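18th June

Tomatoes!! Three of them, properly red, on the plant by the back step! I went out in my slippers before coffee and there they were, and I may have said good morning to them out loud. Darius Žukauskas gave me the seedling in May, when it was two leaves and a lot of hope, and I was sure the slugs would have it.

I ate the first one standing up, still warm from the sun, with a bit of salt. So sweet! The skin is thin and the inside is almost all juice, and I had to change my shirt.

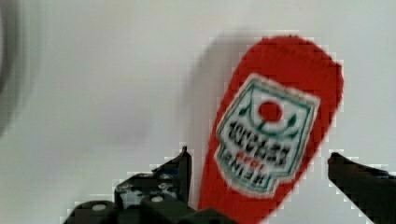 Red bottle, tomato on the label.

Ojārs Juška wants me to try the yellow kind next, the one he grows over in Nullovham, and he's promised me seven seeds in an envelope. I've already cleared the spot next to the beans (goodbye, sad parsley).
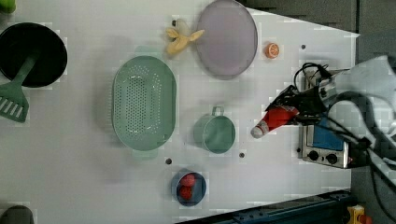
The other two tomatoes I'm saving for supper, sliced thick on toast with garlic rubbed in and too much olive oil. Must remember to water tonight, and tie up the tall stem before the wind gets it.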